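Last updated: December
Print this page | E-mail this page

We use cookies to remember your basket. OK

Fleklow Wall & Trim Paint, 2 litre

I've been selling Fleklow for ages and it's still the tin I grab for my own place! It goes on with a brush or a small roller, it doesn't pong much, and you can give it a second coat after 60 minutes (leave it longer if it's muggy). Rinse your brushes in water. Delwyn at the counter mixes to order, so please ring before you drive over.

Sample pots are 200 ml, and there are 30 colours on the card.

Choosing a white is the bit everyone agonises over, me included. I took four pots home and painted big squares in the hallway, then looked at them at breakfast and again with the lamps on. Bright white felt a bit like a dentist's. What I'd go for is a matte off-white, much like the colour of the tall block in the photo, which stays soft in gentle light and still looks clean next to black. Ask for Jarnora, it's my favourite of the lot!
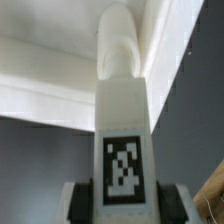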